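Briltholm lore: does the Ferryman's Lantern count towards the Illthorpe ending?

Forum index > Lore and Endings > Briltholm

quillback
Third run through Briltholm, trying to fix the order of events at Illthorpe. The item text for the Ferryman's Lantern says it was "carried out of the abbey before the bells were taken down". The text for the Bellfounder's Ring says the abbey was already empty when the founder arrived. Both can't hold unless the bells came down twice. Does the Lantern set the flag for the Drowned Choir ending, or only the Ring?

saltmarsh_tom
Only the Ring. The Lantern changes one line of the ferryman's dialogue and nothing else. I have tested this with the Lantern in the inventory and the Ring sold, and got the ordinary ending both times.

oddment
Disagree. On the current patch the Lantern counts if you are holding it when you ring the low bell. Having it in the inventory does nothing. It has to be in the off hand.

saltmarsh_tom
Which version? There was a change in January to how off-hand items are checked.

oddment
The one after that. Console, no mods.

quillback
That would explain why the wiki page contradicts itself. The table says Ring only, the notes at the bottom say either.

fenwick99
On the lore side, the bells did come down twice. Read the slab in the Prodano crypt. The inscription gives the year of the flood as 791, and the abbot's letter puts the first removal two winters before that. The founder was brought in to recast them, and the second removal came after he died. The Ring describes the second one. The Lantern describes the first.

quillback
The abbot's letter isn't dated, though. It says "two winters before the water". There is more than one flood in this game.

fenwick99
There is one flood at Illthorpe. The other is at the Prodano weir and the abbot had no reason to care about it.

lathe_and_lore
The weir flood is the one that cut the road, so he had every reason to care. His flour came that way. See the ledger in the gatehouse.

For the inventory question, I have been going through the item cards from the boxed edition, and the card for the Lantern has a line missing from the in-game text: "its light is owed to the low bell". That supports oddment.

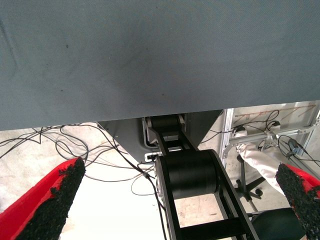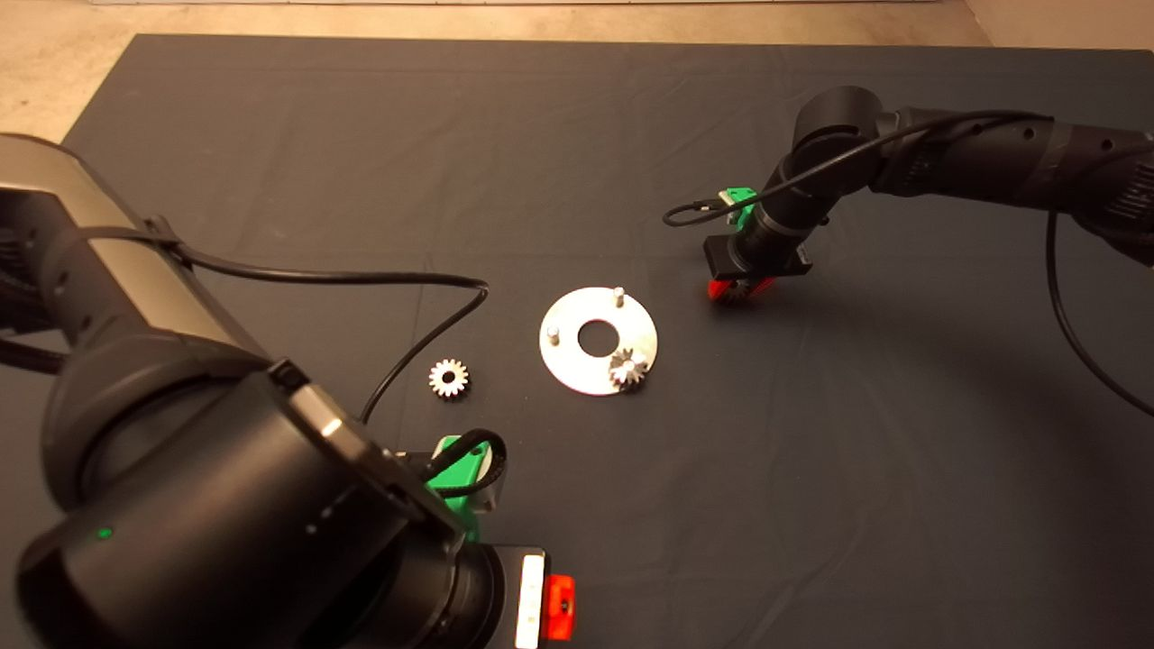

How to test the off-hand flag

1. Make a manual save at the Illthorpe landing. The autosave triggers too late, after the ferryman has spoken.
2. Sell or drop the Bellfounder's Ring. Stashing it in the chest is not enough, as the chest contents are still checked.
3. Put the Lantern in the off hand and light it.
4. Ring the low bell and wait for the echo to finish before moving.
5. Talk to the ferryman. If he says "you've heard them, then", the flag is set.

saltmarsh_tom
Step 2 is where I may have gone wrong. I sold the Ring, but I had the Lantern on the belt. I'll run it again on Thursday.

hughes_patch
The chest thing is correct. It was the same in Hughes, by the same studio, where the door to the lower archive opened if the key was anywhere in your stash.

oddment
Does it need to be lit in step 3? I have never had it unlit at that point.

lathe_and_lore
I have only tested it lit. The card text implies it should be.

fenwick99
Item card text isn't canon. The cards were written for the boxed edition and at least one of them gets the name of the abbey wrong.

lathe_and_lore
One typo doesn't put the whole set out. The card for the Salt Hood has the only mention of the founder's sister, and she is in the game as a statue.

fenwick99
She is in the game as a statue with no name on it. You are reading the card back into the statue.

quillback
Can we keep the statue to its own thread.

saltmarsh_tom
Result. Lantern lit, off hand, Ring sold: flag set, Drowned Choir ending. Lantern unlit, off hand: ordinary ending. Lantern on the belt, lit: ordinary ending. I withdraw my first reply. It still costs 1000 marks to buy the Ring back if you want it afterwards, so use a separate save.

oddment
Thanks. That matches mine.

quillback
I've corrected the table on the wiki and moved the belt result into the notes. The date of the first removal I have left as disputed.

fenwick99
It isn't disputed. It's on the slab.

quillback
The flood is on the slab. The bells aren't.

lathe_and_lore
Has anyone checked the low bell itself? There is lettering round the rim, but I can only read the part facing the stairs.

saltmarsh_tom
The rest is readable from the rafters if you have the hook. It's the founder's mark and one word I couldn't make out. I'll put a transcription in the Illthorpe thread.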